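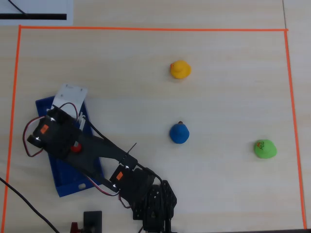
November, duck table, arm on the perforated bracket

Long afternoon with the small arm, so I'm writing this up while I still remember which screw went where.

Started a bit before 2 with the usual complaint: pick, swing left, and the drop into the blue tray lands short. It was fine last week, then it crept, and by this morning's runs it was dropping on the rim more than in the tray. My first guess was the tray (it gets nudged every time somebody wipes the table), but I put it back on its pencil ticks and the misses stayed exactly where they were. So, arm.

Elbow first. With the power off I held the base bracket and wiggled the long link, and there it was — a tiny click of play, felt more than seen. One of the horn screws had backed out maybe half a turn. Took all 4 out, cleaned the threads, put a dab of the Pevow threadlocker on each and went around twice in a cross pattern. Don't gorilla these! The horn is softer than it looks and we've already killed one that way.

While I had it apart I redid the cable run along the link. The old tie was so tight that the servo lead had a flat spot in it. New zip tie, snugged by hand only, and I left the tail on for now in case I want to move it after the long run (yes, I'll trim it, please don't write me a sticky note about it). The lead at the upper servo keeps its big loop. It looks sloppy and I know people itch to tuck it in, but the wrist needs that slack at full left swing, and last time it got tidied the connector pulled halfway out.

Next was the wrist zero. The white bracket plate was off by one spline, which I'm pretty sure was me in the last rebuild. Pulled the horn, moved it one tooth, re-ran the zero routine in Gristamau and saved it as slot 19. The old numbers are still in slot 2 if you want to compare, but don't run from slot 2, it'll drive the gripper end straight into the tray.

Tape: I relaid the orange rectangle while everything was parked. The old left side had curled up and was collecting fluff. It isn't square and doesn't need to be, it only tells us where the ducks can go. The planner takes its corners from the Zutgate calibration file, so if you lay fresh tape you don't have to touch any settings.

Duck positions for the test are yellow up top, blue straight below it, green off to the right. Green is the far reach and the one that shows elbow slop first, so if you only have time for one check, do green.

Ran a short batch before dinner and the drops looked good to me. The proper test is 100 cycles and I haven't done it yet. I'd like it done from a cold start, first thing, with nobody leaning on the table.

Still to do:
Long run from slot 19, log the misses by color.
Feel the elbow again afterward, power off, same wiggle.
Order more horn screws from Tunstall, we're down to the odd ones.
Trim that tie.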